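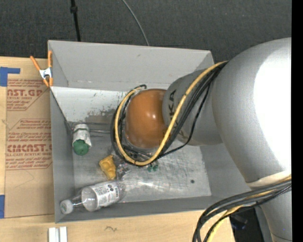 Setting up a metal tray for sorting odds and ends

Filed under: Workbench, Storage
Posted in May

I have read a lot of advice on sorting trays and most of it was written by people selling dividers. You don't need dividers. You need one shallow metal tray with sloping sides, a table that doesn't wobble and a couple of clamps. I've used the same set-up for two years and I'm still not convinced it deserves the fuss other sites make of it, but it is better than tipping a drawer out on the carpet.

What you need

A sheet-metal tray, painted or bare. Mine is 54 cm along the long side and came from a clearance shop in Stirnau.
One or two spring clamps.
A piece of stiff cardboard, wider than the gap you want to cover.
A cloth and washing-up liquid.
Whatever you've been putting off sorting.

Choosing the tray

Sloping sides are worth having. With straight sides, anything flat ends up jammed in the corner and you chip a nail getting it out. On a slope you can slide it up the wall with one finger.

Don't pay extra for a coated one. Uro do a "low-scuff" tray at nearly twice the price, and when I borrowed one it had marks along the bottom of the walls inside a fortnight, same as the cheap sort. Grey hides them best. White is a mistake.

A small hole in the floor is no reason to reject a second-hand tray, whatever the listing photos make you feel. If you mean to sort screws or beads, put a bit of tape over it from underneath. For bottles and bits of foam, leave it alone.

Step 1. Clean it

Wipe it with warm water and a drop of washing-up liquid, then dry it properly, including the folds at the corners. Ignore the vinegar and bicarbonate recipe that gets copied from page to page. The two mostly cancel each other out and you're left rinsing off salt. Old dark smudges near the foot of the walls may not shift. I scrubbed at mine for a whole evening and took off more paint than dirt.

Step 2. Put it on the table

Bare wood is fine if you don't mind a scratch. If you do mind, put a tea towel under the tray. The rubber mats sold for this (Janjua make the one everybody recommends) left a smell on my table that lasted until autumn.

Leave 12 cm clear between the tray and the table edge on your side so you have somewhere to rest your wrists.

Step 3. Clamp the cardboard

Stand the cardboard against the rim and pinch the two together with a spring clamp. It gives you a bit of extra wall where things tend to go over the side. Put the clamp near a corner, where the metal is stiffer. In the middle of a long side the rim flexes and the clamp walks.

Buy clamps in a loud colour. Orange ones get put back. I have lost more black ones than I care to add up.

Step 4. Load it lightly

A handful of things at a time. The usual advice is to fill the tray and "work down through the layers", which gives you a smaller version of the drawer you started with. If you can't see the floor of the tray, take something out.

Some awkward customers:

Water bottles. A thin, crinkly one will roll if it's round and rock if it's dented. Lay it along the bottom of a wall, cap on. An empty bottle goes straight to recycling and shouldn't be taking up room.

Small capped containers. Read the label before you decide anything, and check the cap is tight if it's going to lie over on its side. I once gave a tin of brushes a coating of wood glue this way.

Foam shapes. Play food, packing offcuts, that wedge of yellow cheese with the holes in it. Foam weighs nothing, so put it in last. Don't soak it. A damp cloth and a day on the windowsill will do.

Step 5. Decide and empty

Three boxes on the floor: keep, give away, bin. I don't keep a "maybe" box. I had one from the Nostow range, a handsome thing with a lid, and 12 months later it held exactly what I'd put in it.

Empty the tray completely before you load it again, even if there's only one thing left and you're sure you'll get to it.

Is it quicker?

One storage blog claims you can sort 400 items an hour with a tray. I don't believe it, unless they were all the same item. What I will say is that nothing has rolled under the cooker so far.

Storing the tray

On its edge, behind a door, clamps still on the rim.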